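4.3 Wahrnehmung einrichten: Folienobjekte auf gemustertem Untergrund

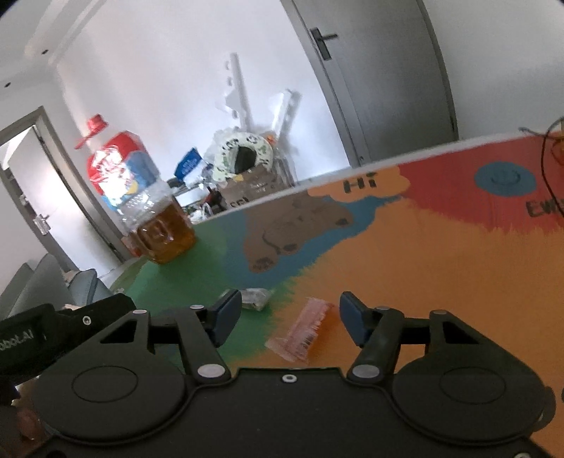

Dieser Abschnitt beschreibt die Einrichtung des Segmentierungsmoduls von Porimik für flache Folienverpackungen. Voraussetzung sind eine abgeschlossene Kamerakalibrierung (Abschnitt 4.1) und ein gültiges Werkzeugmodell (Abschnitt 4.2). Durchscheinende Verpackungen nehmen die Farbe des Untergrunds teilweise an, weshalb die Farbsegmentierung allein keine stabile Kontur liefert. Auf einer bemalten Tischplatte kommt hinzu, dass Farbgrenzen wie der ausgefranste Übergang von Orange zu Rot als Objektkante gewertet werden können. Das blassrosa Päckchen zwischen den Fingerpolstern liegt zum größten Teil auf Orange; brauchbare Merkmale sind hier die gezackten Enden und der kleine dunkle Aufdruck. Das zerknitterte, klare bis weißliche Päckchen weiter links auf der grünen Fläche wird teilweise von der Fingerspitze verdeckt und muss als eigene Instanz geführt werden.

Gültig für Porimik mit Cancombe-Laufzeit. Stand: 19. Mai 2023.

4.3.1 Werkzeugmaske anlegen

1. Im Konfigurationseditor das Profil „Folie_flach“ öffnen und unter eigenem Namen speichern.
2. Greifer vollständig öffnen.
3. Unter Wahrnehmung > Masken den Eintrag „Werkzeug, statisch“ wählen und das Gehäuse einschließlich der Gelenkabdeckungen umfahren.
4. Eintrag „Werkzeug, beweglich“ wählen. Die Maske für Gestänge und Fingerpolster wird aus dem Werkzeugmodell berechnet und darf nicht von Hand gezeichnet werden.
5. Greifer einmal langsam schließen und wieder öffnen. Die bewegliche Maske muss den Polstern über den gesamten Hub folgen.
6. Maskenrand auf den kleinsten Wert setzen, bei dem in Schritt 5 keine Polsterkante mehr durchscheint.

Hinweis: Ein zu großer Maskenrand schneidet Objekte ab, die dicht an der Fingerspitze liegen. Verdeckte Objekte erhalten dann eine zu kleine Fläche und werden vom Größenfilter verworfen.

4.3.2 Arbeitsfläche begrenzen

1. Ebenenschätzung starten und mindestens 200 Einzelbilder aus wechselnden Blickwinkeln aufnehmen.
2. Eckpunkte der Tischplatte in der Vorschau prüfen und gegebenenfalls nachziehen.
3. Option „Außerhalb der Ebene verwerfen“ aktivieren. Türen, Wandflächen und abgestellte Gegenstände hinter der Tischkante gelangen damit nicht in die Instanzliste.
4. Hohe Gegenstände auf der Platte, etwa Flaschen, als Hindernis kennzeichnen. Sie bleiben in der Kollisionsprüfung, stehen aber nicht als Greifziel zur Verfügung.

Die Schätzung gilt auch bei gekipptem Horizont. Eine Ausrichtung des Werkzeugs parallel zur Tischkante ist nicht erforderlich.

4.3.3 Untergrundmodell erfassen

1. Greifziele und lose Kabel von der Arbeitsfläche entfernen.
2. Aufnahme „Untergrund“ starten. Das Modul speichert 2.000 Merkmalspunkte; Spiegelungen werden nicht übernommen.
3. Ergebnis kontrollieren. Bleiben weniger als 1.969 Punkte gültig, Beleuchtung ändern und Schritt 2 wiederholen.
4. Aufgemalte Figuren und Schriftzüge in der Vorschau antippen und der Klasse „Dekor“ zuordnen.

Vorsicht: Das Untergrundmodell ist an die Lage der Platte gebunden. Wird der Tisch verschoben, meldet Porimik keinen Fehler — Dekorflächen erscheinen dann als Greifziel. Nach jedem Umstellen 4.3.2 und 4.3.3 erneut durchführen.

4.3.4 Schwellwerte setzen

Kantenkontrast: 155. Höhere Werte unterdrücken die Malkanten, bei klarer Folie aber auch die Objektkontur.
Farbgewicht: niedrig.
Texturgewicht: hoch. Aufdruck und Schweißnaht gehen in die Bewertung ein.
Mindestfläche: aus dem kleinsten Greifziel übernehmen, halb verdeckt gemessen.
Instanzen trennen: ein.

Die Glanzunterdrückung bleibt zunächst ausgeschaltet. Sie wird erst benötigt, wenn ein einzelnes Päckchen in der Vorschau in mehrere Instanzen zerfällt.

4.3.5 Übergabe an die Greifplanung

1. Ausgabekanal auf „Naltard“ stellen.
2. Als Greifachse die kurze Seite der Kontur wählen. Bei schräg liegenden Päckchen wird die Drehung des Werkzeugs daraus abgeleitet.
3. Testlauf ohne Schließbefehl starten. Die Latenz zwischen Bild und Greifvorschlag sollte bei ungefähr 200 ms liegen.
4. Greifvorschläge im Protokollbetrachter Tuominen öffnen und auf Sprünge der Greifachse prüfen.
5. Profil sperren und sichern.

Vorsicht: Schließbefehl erst freigeben, wenn die Kollisionsprüfung für beide Finger grün meldet. Bei Fehler W-155 (Werkzeugmaske veraltet) zurück zu 4.3.1, Schritt 4.

Profile aus der Januar-Version lassen sich einlesen, enthalten aber keine bewegliche Werkzeugmaske. Diese ist nach dem Import neu zu berechnen.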